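Residential Services Newsletter
November issue

Laundry, Linens and Bathroom Floors: Revised Household Guidance for Residents of Punia House and Watkins Court

The Office of Residential Services has completed its yearly review of the household guidance issued to residents at move-in. The revised guidance takes effect at the start of the coming month and replaces the leaflet titled "Caring for Your Apartment," which has been in use in both buildings since the Zinurwood renovation. Residents who hold a printed copy of the earlier leaflet are asked to discard it. New copies will be left in the mail room of each building and may also be requested at the front desk.

Most of the guidance remains the same. The sections on trash, heating, window locks and guest parking have been edited for clarity only. The sections on laundry, household linens and bathroom floors have been rewritten, and the main points are set out in this item for the convenience of residents who do not wish to read the full text.

Bathroom floors

Over the past year the maintenance desk recorded more requests concerning bathroom floors than concerning any other part of the apartment. The greater number involved dull patches, stained grout, or a sticky film left behind by cleaning products. In nearly every instance the cause was a product unsuited to the surface. Vinegar, lemon-based sprays and general-purpose descalers should not be used on natural stone or on polished tile of any kind. They etch the finish, and the damage cannot be wiped away. Residents are asked to use a mild, pH-neutral cleaner diluted according to the label, followed by plain water and a dry cloth.

Bath mats should be lifted after use and hung over the side of the tub or on the rail until dry. A mat left flat on a damp floor holds moisture against the grout and, in apartments with limited airflow, will begin to smell within a few days. Mats with a rubber or latex backing present a further difficulty. The backing breaks down with heat and may leave a yellow mark on light stone. Residents who prefer a backed mat should check the underside every month and replace the mat when the backing begins to crack or shed.
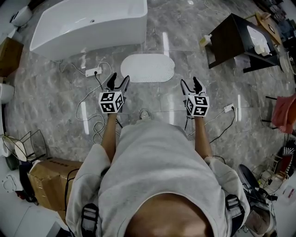
The floor of each bathroom will be inspected at move-out under the same terms as before. Ordinary wear is not charged to the resident. Etching, burns and adhesive residue are charged at the cost of repair, and the schedule of costs is available from the front desk. Residents who notice a loose tile or failing grout should report it promptly, as a repair made early is seldom charged to anyone.

Exhaust fans should be run during every shower and for 18 minutes afterward. The new wall timers in Watkins Court are already set to this interval. In Punia House the fans are still operated by hand, and timers will be fitted as apartments become vacant.

Laundry rooms

The laundry room on the lower level of Punia House has reopened following the replacement of its drain line. The Office regrets the length of the closure. Both laundry rooms are now open from 6 a.m. to 11 p.m., and the doors lock automatically at the later hour. Loads still in progress at closing time may be collected the following morning. The front desk does not hold a key and cannot admit residents overnight.

The card readers have been replaced in both buildings. Cards issued under the old system will continue to work until the balance is used, after which a new card may be obtained at no charge. Unused balances of less than one full wash will be moved to the new card on request.

The dryers in Watkins Court have been the subject of repeated comment. Following an inspection, the contractor, Briseo, cleared the shared exhaust duct and found it partly blocked by lint over much of its length. Drying times are expected to return to normal. Residents are reminded to clean the lint screen before each load and again afterward. Fabric softener sheets leave a coating on the screen that cannot be seen but that slows the passage of air. A screen that holds water when placed under a tap should be washed with warm water and dish soap, then dried fully before it is put back.

Household linens

The earlier leaflet had little to say about the care of linens, and residents have asked for more. The following advice was prepared by Emrys Jarman, who managed the linen service for the guest apartments for many years and who now advises the Office on purchasing.

Towels should be washed separately from clothing and with less detergent than the package suggests. Too much detergent is the most common cause of stiff towels, and adding softener makes the matter worse by reducing the ability of the cloth to take up water. Towels that have already become stiff may be washed once in hot water with no detergent at all. Dish towels and cleaning cloths should be kept apart from bath linen, both in the basket and in the machine.

Printed cottons and light muslin should be washed cool and dried on low heat. New prints should be washed alone the first time, whatever the label may say. Thin cloths twist together in the drum and come out badly creased, and it is best to shake each one out by hand before drying and to fold it while slightly warm.

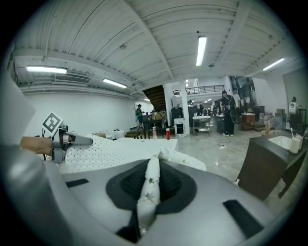
Sheets are best folded as soon as they leave the dryer. Fitted sheets may be folded by tucking the corners into one another, laying the sheet flat and turning in the uneven edges before folding it in thirds. Residents with limited closet space may wish to store each set inside one of its own pillowcases. Linens should not be stored in sealed plastic for long periods, particularly in Punia House, where the closets on the north side are cooler than the rest of the apartment and condensation has been reported.

Wool blankets and down comforters should not be placed in the building machines. The washers are not large enough to rinse a comforter properly, and a machine stopped by an overweight load must be reset by the contractor. The service charge for such a visit is passed on to the resident concerned when the cause is clear.

Linen exchange and donations

The linen exchange shelf, begun on trial in the spring, will continue. Residents may leave clean, folded towels, sheets, blankets and curtains on the shelf and may take whatever is of use to them. Items must be laundered before they are left. Pillows, mattress pads and electric blankets are not accepted. The shelf is cleared on the last day of each month, and remaining items in good condition are sent to the shelter on the far side of the river. Worn towels are passed to the animal rescue service, which has asked for more of them and will take them with frayed edges or faded color.

During the trial 600 items passed through the exchange. The Office thanks the residents of both buildings for keeping the shelf tidy and asks that bags not be left on the floor beside it, where they block the door to the meter room.

Purchasing and costs

Several residents asked that the cost of the laundry room work be made public. The drain line in Punia House was replaced under the existing maintenance contract. The cleaning of the dryer duct in Watkins Court was not covered by that contract and was paid from the building reserve, at a cost of $3,228. No change to the monthly charge will be made as a result. The price of a wash remains $2, and the price of a drying cycle is likewise unchanged.

A request to install a utility sink in the Watkins Court laundry room was considered and has been deferred until the next budget year. The nearest water supply is on the far side of a load-bearing wall – the same wall that delayed the electrical work two winters ago – and a written estimate is needed before the request can go further. A request for a folding table in the same room has been approved, and the table has been ordered.

Questions and comments

Comments on the revised guidance may be addressed in writing to Ivars Grigaitė, Manager of Residential Services, by way of the front desk of either building. Comments received before the end of November will be considered before the printed edition is prepared. Residents who need the guidance in large print should state this in their request.

Reports of leaks, blocked drains and failed exhaust fans should continue to go to the maintenance desk and should not be sent as comments, as the two are handled separately – a leak reported by letter may wait several days before it is read. The maintenance telephone is answered at all hours, and the number is posted inside the door of each electrical panel and beside the elevators on every floor.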